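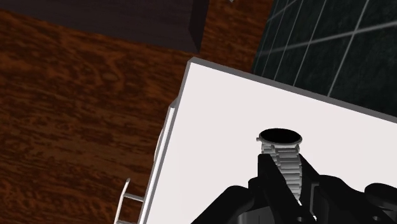

26 janvier 2023

Le dossier du jour, c'est l'homme du faux plafond de la laverie Pastgate. Bastian l'a déposé sur ma paillasse avec la mention « simple vérification », et chez lui ces deux mots annoncent une semaine de travail. Résumé pour ceux qui rentrent de congé : en décembre, un individu s'est introduit de nuit dans la laverie par la trappe du toit, a rampé dans la gaine de ventilation, s'est coincé à mi-parcours et a appelé lui-même la police. Il a ensuite expliqué aux agents qu'il réparait la ventilation. En chaussettes, avec un sac de pièces de monnaie. L'assureur nous demande si la gaine pouvait porter un homme adulte, parce que le propriétaire réclame le remplacement de tout le réseau et que le visiteur, lui, réclame des dommages pour son genou. En tête de page, un rendu : un cylindre argenté à anneaux serrés, dressé sur une grande boîte blanche. Le reste se discute.

Matin. Relu la déposition. L'homme affirme avoir progressé « comme dans les films ». J'ai noté en marge que dans les films, les gaines sont éclairées de l'intérieur et que personne n'y éternue. Viola a trouvé que la remarque n'avait pas sa place dans un rapport d'expertise. Elle est donc ici.

Premier essai sur tronçon neuf, suspentes de la marque Plulta posées selon la notice. Charge montée par paliers avec des sacs de sable. À 102 kg, première suspente ouverte, proprement, avec un petit bruit de cuillère. Le sac du haut est parti visiter le dessous de l'établi. Rien de cassé, sauf la tasse de Detlef, qui n'avait rien à faire là et dont il me parle depuis comme d'un parent disparu.

Second essai avec des suspentes prélevées sur place. Elles ont du jeu, une couche de peluches de sèche-linge qu'on pourrait tricoter, et deux d'entre elles sont tenues par du fil de fer. Le propriétaire n'avait pas mentionné le fil de fer. Le tronçon a lâché bien avant le premier. Je n'écris pas la valeur tant que Mareike n'a pas réétalonné le peson, qui affichait une charge négative au démarrage. Un peson optimiste, ça manquait au laboratoire.

Midi. Appel de l'avocat du visiteur, Me Amnuay Petchrat, très courtois. Il souhaite savoir si une gaine « correctement entretenue » aurait permis à son client d'atteindre la caisse sans se blesser. Je lui ai demandé de m'envoyer la question par écrit. Je tiens à l'encadrer.

Sur l'argent : la facture présentée pour le réseau neuf est de 3 770 euros. Celle de la pose d'origine, retrouvée par Viola dans les annexes, en indiquait 900, main-d'œuvre comprise. Ceci explique peut-être le fil de fer. Le contenu du sac de pièces, d'après le procès-verbal, s'élevait à 18 euros, et le propriétaire assure qu'il ne lui en manquait pas un centime. L'homme serait donc entré par effraction avec sa propre monnaie. Detlef soutient qu'il voulait seulement faire une lessive. C'est la seule hypothèse qui colle avec les chaussettes.

Après-midi. Question du bruit. Le voisin du dessus, cité dans le dossier, dit avoir entendu « un sanglier dans une boîte de conserve ». J'ai rampé moi-même dans le tronçon d'essai posé au sol, pour la cause. Remarques :
- on avance aux coudes, très lentement ;
- le téléphone dans la poche arrière agit comme un cran d'arrêt ;
- impossible de faire demi-tour, la sortie se fait en marche arrière ou avec l'aide de collègues ;
- les collègues prennent leur temps.

Le voisin a raison pour le sanglier. Bastian a enregistré le son et refuse de me donner le fichier.

Pour le genou : la blessure décrite est compatible avec un bord de tôle non ébavuré. J'ai trouvé un bord de ce genre sur la pièce de raccordement, côté Grube (le fabricant, pas la rue). Compatible aussi avec la clôture qu'il a dû franchir avant, que personne n'a examinée. À demander à l'agence de Deltstead, qui répondra au printemps si tout va bien.

À faire :
- étalonnage du peson (Mareike), puis reprendre le second essai avec un jeu de suspentes usagées, fil de fer compris ;
- photos de la trappe du toit, de l'intérieur et de l'extérieur ;
- mesure du passage libre au coude. À mon avis il ne passait pas, même sans le sac ;
- racheter une tasse.

Viola relit avant envoi. Elle a déjà rayé « sanglier » deux fois dans le brouillon, je l'ai remis entre guillemets en citant le témoin.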